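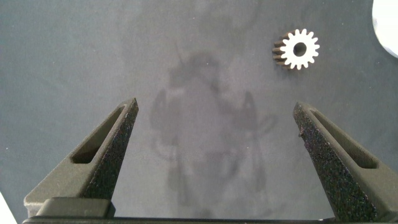
A shadow with soft edges on a gray surface.

Why Do Some Shadows Have Fuzzy Edges?

Durura Science Pages for Ages 8 to 11
Article 787
Last checked: Feb 4, 2025

A shadow is a place that gets less light than the area next to it. Something has blocked part of the light on its way there. The shadow is not made of anything. It has no weight and no thickness, and it cannot be picked up.

Three things are needed to see one: a source of light, an object that blocks light, and a surface for the shadow to fall on. A wall, a floor and a sheet of paper all work well as surfaces. Clear air does not, although a shadow can be seen passing through fog or dust.

How light travels

In air, light moves in straight lines. It does not bend around a chair to reach the floor on the other side. If you draw a straight line from a lamp to a spot on the floor and the line passes through the chair, light from the lamp cannot reach that spot directly.

The spot is usually not completely black. Light also bounces off walls, ceilings and other objects, and some of that bounced light lands inside the shadow. Outdoors, light from the whole sky does the same job. Shadows on the Moon look much darker than shadows on Earth, where the air scatters sunlight in every direction.

Dark part and gray part

Imagine a light source so small that it is only a dot. Each spot on the floor can either "see" the dot or not see it. The shadow has a sharp edge, with full light on one side and none on the other.

Real lamps are wider than a dot. Think of an ant walking across the floor toward a shadow. At first the ant can see the whole lamp. Then the object starts to cover one side of the lamp, and the ant gets less light. A little farther on, the lamp is hidden completely.

Scientists have names for these areas:

Umbra: the part where the whole light source is hidden. It is the darkest part.

Penumbra: the part where only some of the light source is hidden. It is gray, and it gets lighter toward the outside.

A fuzzy edge is a penumbra. If the penumbra is very narrow, your eyes see a sharp line instead of a gray band.

What makes the edge wider?

1. The size of the light. A wide light makes a wide penumbra. A large ceiling panel makes soft shadows. A small, bare bulb makes sharper ones. On a cloudy day the light comes from the whole sky, and shadows may be too faint to notice.

2. The distance from the object to the surface. Put your hand flat on a table and its shadow has almost no fuzzy edge. Lift your hand and the fuzzy band grows. If you keep lifting, the dark middle may shrink away until only the gray part is left.

3. The distance from the light to the object. When a lamp is moved farther off, it looks smaller from where the object is. The edge gets sharper.

The Sun is very large, but it is also very far away, so it looks small in our sky. It still has some width. With the Sun overhead, an object held 300 centimeters above the ground makes a fuzzy edge a little less than 3 centimeters wide. You can see the same effect in the shadow of a tall pole: the bottom is sharp and the top is blurry.

Try it: the moving card

You need a desk lamp, a card, a ruler at least 29 centimeters long, and a sheet of white paper. Do not touch the bulb, and do not look straight into it.

Place the paper under the lamp. Turn off the other lights in the room. Hold the card 1 centimeter above the paper and look at the edge of its shadow. Measure the gray band if it is wide enough. Raise the card to 5 centimeters and measure again, then to 10. Keep the lamp in the same place each time — if it moves, the results cannot be compared.

Write the height in one column and the width of the gray band in another. It is hard to tell exactly where a gray band ends, so two people may get different widths from the same shadow. Measure each one twice.

Several shadows at once

A room with two lamps can give one object two shadows. Where they overlap, light from both lamps is blocked, and the area is darker. Where they do not overlap, one lamp still lights the surface. Players on a sports field at night often have four shadows, one for each group of floodlights.

Words to know

Opaque: lets no light through. Wood and metal are opaque.

Translucent: lets some light through but scatters it. Wax paper is translucent.

Transparent: lets most light through. Window glass is transparent, but it still makes a faint shadow.

Next article: Why shadows are shorter at noon in March than in the early morning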